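**March, Majumder Yard. Started 09:40.**

Carrying on from the last Wutow entry. Head is off the mould and has been hanging from the beam overnight. Crown not attached yet. Body frame unchanged apart from the left shoulder hoop, see below.

### Shell

Weighed the head bare on the luggage scale: 1,170 g, with the neck ring in but no harness webbing and no paint. Heavier than I wanted. Most of the excess is at the back of the skull, where we put an extra layer over the seam and then a patch over that. The face is fine. Pressed all over with a thumb and found two soft places, one under the left ear and one along the jaw on the same side. Both sound dull when tapped. The rest rings like a cardboard tube.

Opened the ear patch with a scalpel. The brown paper inside had not bonded to the newsprint, with a dry gap between them that I could get a ruler edge into. The paste there was the first mix of Nurard, made too thick and used after it had skinned over in the tub. Cut the loose paper back to where it was sound, feathered the edge by tearing, and relaid with fresh paste. Same for the jaw.

Paste notes for whoever does the hands:

- Nurard goes into cold water, never the other way round. It lumps otherwise and the lumps show through the top layer.
- Leave it 30 minutes before use. At ten it looks ready and isn't.
- Skim it or throw it out if it has skinned. Stirring the skin back in is what caused the ear.
- Brown paper needs wetting on both sides. Newsprint only on one.

### Neck ring and tilt

The head should nod. The joke in the Skara procession is that the monarch agrees with everything shouted at it from the pavement, so the nod has to be quick and has to return to level without the carrier hauling on it.

Present arrangement is a pivot rod through the neck ring, a cord from the chin down the front of the spine, and a bungee at the back for return. Tried three positions for the rod.

Rod in the middle of the ring: head balances when still but falls forward once the nose is past the collar. Bungee can't recover it. Carrier's arm gets tired quickly.

Rod forward of centre: returns by itself but needs a hard pull to start. Nod looks like a flinch.

Rod slightly forward, bungee moved down one hole: best so far. A short pull gives a clear nod and it comes back with a small bounce, which reads well from the far end of the yard. Marked the hole in red.

The crown will upset this. It sits high and to the front. Made a dummy from a ring of card with washers taped inside and hung it where the crown goes. The head stayed down at the bottom of the nod. Moving the washers to the back of the band cured most of it, so the real crown should carry its jewels at the rear, or have fake ones in front made of foam. Bottle tops are out for the front row.

### Body frame

Cut replacement hoops from the split cane. 22 pieces needed in all including the spares for the cloak, and the bundle is short of straight ones. The crooked ones can go in the train where the cloth hides them.

Left shoulder hoop had slipped on its lashing. The tape was wound over dust. Cleaned the joint, roughed the cane and lashed it with waxed string, finished with tape only to stop the ends lifting. Shoulders now level by eye against the door frame. Do the right one the same way before it goes as well.

Doorway test, 12:15. Frame passes through the yard door if tipped forward and led by the train. It does not pass upright. The arms have to come off first, so the wing nuts stay and we don't glue them, whatever was said last time.

### Carriers

The route has four stops where the figure is put down. It takes 4 people to lift it properly: one on the backpack, one on each hand pole and one behind for the train. The backpack carrier can't see the kerb at all. The viewing slot is level with the second cloak button and the gauze there is too dark. Swapped a scrap of grey mosquito net into the slot and it was better from inside, still opaque from the front in daylight. Has not been tried under street lamps.

Wind: took it out at the open end of the yard without the cloak. Bare frame gives no trouble. With a bed sheet pinned on for the cloak it turned the carrier side-on at the corner. Need vents in the back panel, slits under the fake ermine where they won't be seen. Hand pole people should be walking upwind at that corner anyway.

### Paint

White undercoat on the face only, one layer, to see the dents. There are a lot. The nose is good. Cheeks need filler or more rouge, and rouge is lighter. The mouth has dried slightly open on the right and I'm leaving it, as it makes the figure look about to apologise.

Colours not settled. The gold from the tin is brown once dry. Test strips are pinned behind the door.

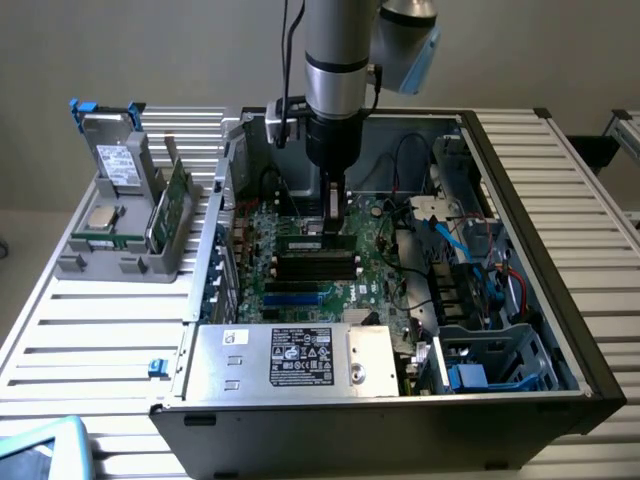 What do we do about the head if it rains on the day?

The undercoat and a coat of exterior varnish will hold off a shower, provided the inside of the neck ring is sealed too, as that is where water gets in and the paste lets go. In steady rain the head comes off and goes in the van, and the frame walks with the card crown on a pole.

### Left to do

- Varnish inside of neck ring before harness goes in
- Right shoulder lashing
- Retest nod with real crown, red hole first
- Slits in back panel
- Look at slot gauze after dark
- More straight cane
- Hands: armature is done, no paper on yet. Fresh Nurard only

Ear patch still cool to the touch at 16:50. Left the head hanging face down so the jaw gets the air.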